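Ticket 407: Panel pose drifts between episodes, insertion policy scores lower than in the paper run
Project: Candby
Component: Dorus calibration and tag tracking
Opened by: Iestyn Meredith
Priority: Medium
Status: Resolved

Summary

The insertion policy trained on September data reaches the target less often on the Candby cell than it did when we ran the numbers for the draft. Nothing in the policy weights changed. The logged pose of the panel unit moves by several millimeters between episodes even when the panel is bolted down and nobody touches it. I think the success figures are being pulled down by the pose estimate and I would like that settled before we report anything.

Steps to reproduce

Start Dorus with the default cell config. Home the arm. Run the static check with 1,000 samples and the arm parked. Plot the panel pose and the card pose on the same axes. The card stays flat. The panel trace jumps between two values and stays at each one for a while before jumping back.

Expected: both traces flat.
Observed: card flat, panel switching between two poses.

Log

Iestyn, first entry. Reran the static check with the room lights off and only the cell lights on. Same two values. Reran with the exposure fixed. Same again. Lighting is probably not the cause, though I have only tried two settings.

Iestyn, second entry. Checked the cell against the layout sheet. The card is in front of the robot base, the panel is below the ring band, and the rail is in place. Tags on the card, band and panel front are all visible in the fixed camera view. Attaching the view for whoever picks this up.
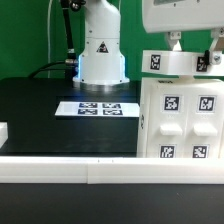 Fixed camera view of the cell. Tag card in front of the arm base, ring band and panel unit on the right.

Illey team reply. Please confirm which tags Dorus is using for the panel body. The layout sheet lists the four on the front face. There is also a tag on the left side face, and from this camera only part of it shows. If that one is in the body definition, a partial read could tilt the whole fit.

Iestyn, third entry. Confirmed. The side tag is in the body definition as ID 17. It was added for the second camera and then the same file was copied over to the fixed camera. In the raw detections it comes and goes. Every jump in the panel trace lines up with a frame where 17 is either picked up or lost.

Illey team reply. That matches what we saw on the Gavalas cell. Detections on a clipped tag can pass the border test with one corner in the wrong place. The solver gives all corners the same weight, so one bad corner moves the body pose. Suggest one body file per camera and a minimum visible area for each tag.

Iestyn, fourth entry. Made a separate body file for the fixed camera with the side tag removed. Static check, 1,000 samples, arm parked: one value, no jumps. Repeated it 3 times with a restart of Dorus in between. Same result each time. Also moved the arm through the homing path during a check, and the panel trace stayed flat.

Effect on results

The policy takes the panel pose as an input at the start of each episode and does not update it afterward. An episode that started on the wrong value was aiming at the wrong place from the first step. The September evaluation on this cell should not be used. The training set also needs to be looked at, as it was recorded with the same body file. We can recompute the poses from the raw detections, so no new demonstrations are needed.

Resolution

Body file split by camera. Side tag ignored for the fixed camera. The static check now fails if a body trace has more than one cluster.

Follow-up

Recompute poses for the training set and retrain with the same seeds. Rerun the evaluation Friday with the old and new weights. The minimum visible area setting is tracked in its own ticket and is still open.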